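Support > Closed tickets > Shelf tidying

Search tickets Enter a keyword or ticket number

Ticket 1668
Opened by: Zoriana Tkachuk
Assigned to: Chukwuemeka Akinola
Product: Garg gripper, tidying routine
Status: Closed, workaround

30th August, Zoriana Tkachuk
We want Garg to clear drink bottles off desks and put them away in a cabinet. It manages full bottles. With light ones it closes too hard, the plastic buckles and the bottle tips on the way up. Force is set to 7, as shipped. Is this a job it can do yet, or should we leave it to people?

Chukwuemeka Akinola
Please drop the force to 4 and try the same bottle again. Also check the pads for grit. Does it fail on the pick or on the place?

Zoriana Tkachuk
Pads wiped. At 4 the buckling has stopped. Most failures are now on the place. It catches the lip of the shelf, or it nudges whatever is already there.

Chukwuemeka Akinola
That matches what Kyrylo Vakulenko sees on his unit. Clear plastic is hard for the depth sensing, so the routine guesses where the bottle ends. Leave 250 mm free on the shelf beside anything tall and start each run with the bottle standing upright. 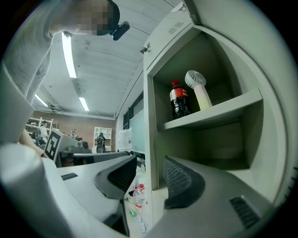

Zoriana Tkachuk
The extra room helped. It will put one bottle away without trouble if someone has cleared the spot first, but then that person could have put the bottle away themselves. Small things lying flat on the desk it still ignores.

Chukwuemeka Akinola
Flat items aren't supported in this release. I've passed the shelf lip problem to Solomiia Lysenko. For now I'd call it fine for supervised runs and not ready to be left alone after hours. Closing with the force change as the workaround. Reply here to reopen.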